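Lining a three-sided bench enclosure with printed brick panels — corners and floor?

Asked in October by pebbledash_pam

Hello all, first post so be gentle! I've got an open-topped bench enclosure in the back workshop, aluminium extrusion posts at the two rear corners, and I want to line the back and both sides with those printed panels that look like painted white brick. At the moment it's bare and you can see straight through to the shelving behind, which is full of paint tins and cables and drives me mad. The back is 800 mm wide and the sides are a bit shorter.

I ordered a pack of Griltent panels (£89 for seven, so I've got spares to ruin) and did a dry fit last night with masking tape. The back looks lovely. The trouble starts at the corners. My mortar lines on the left panel sit about half a brick higher than the ones on the back, and once I'd seen it I couldn't see anything else. On the right they match at the top and have wandered off by the bottom.

So three things really. Do I trim the sides to match the back, or is there a way of hiding the join behind the posts? Glue, tape or something I can undo later? And what would you put on the floor — I have an offcut of Ekoreck worktop in a pale grey, but I worry that white walls and a grey floor will look like a dentist's.

Posted by tallowfield

I did nearly the same job last winter and had exactly your corner problem, so you have my sympathy. Start with the back panel. Get that one dead level, and I do mean with a spirit level, don't trust the edge of the sheet. My first pack had been cut slightly off square at the factory and the printed rows weren't parallel with the bottom edge, which sounds very like what your right-hand side is doing. If it matches at the top and drifts further down, though, check your brick heights too. I had two panels from different batches and they'd been printed at slightly different sizes (infuriating!). Lay them side by side on a table and you'll know in a minute.

When the back is level, stand a side panel up against it and slide it up or down till the mortar lines meet, then mark the bottom and trim the excess off there. Always the bottom. It's much less noticeable to have a thin slice of brick next to the floor than halfway up a wall. I cut mine with a fresh blade and a steel rule, several light passes, and left a bit over 200 mm at one end to practise on.

On the floor I'd steer you away from grey. I went for a reddish-brown wood-grain board and I'm ever so pleased with it. The grey in the mortar stops the white looking harsh, and the brown warms the whole thing up. It's handy for finding things too: a dark phone put down on it shows up straight away, where on my old black mat I was forever patting about for it.

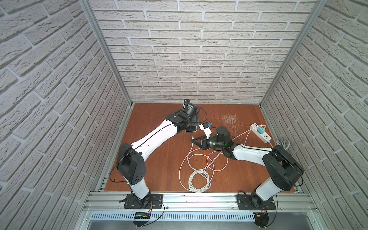 White brick panels on three sides with the reddish-brown board between them.

Don't judge your side walls from above, by the way. Looking down into it, the rows on the sides seem to slant steeply, and I spent a whole evening convinced I'd put mine in crooked. Crouch down so your eyes are level with the bench and check them from there.

As for hiding the join, the posts will help with a small gap but they won't disguise half a brick of mismatch. Trim first, then fuss about the gap.

Posted by oldmillbench

Just use the Grisum double-sided tape, the thin one. Wipe everything down first. Don't glue it, you'll want to change it.

Posted by kettle_and_chalk

Agree about tape over glue but I'd go one further and not stick the side panels at all. If your posts have slots down them you may find the panel edge will tuck in, depending how thick it is. Measure before you get excited, mine were too thick and I ended up with a couple of little clips at the top.

I'll stick up for the grey floor, mind! I've got grey and I don't think it looks like a dentist's. It does show every crumb of sawdust, though, and wood grain is far more forgiving if you only sweep when visitors are coming. Put the offcut in and live with it for a week before you buy anything.

For cleaning, barely damp cloth on the bricks, and go along the rows. I used a kitchen spray on one of mine and it took the print off in a patch the size of my thumb.

Comment from pebbledash_pam

Thank you all! Laid two panels side by side and yes, one has taller bricks, so that's the right-hand side explained. I've swapped it for a spare. Still undecided on the floor.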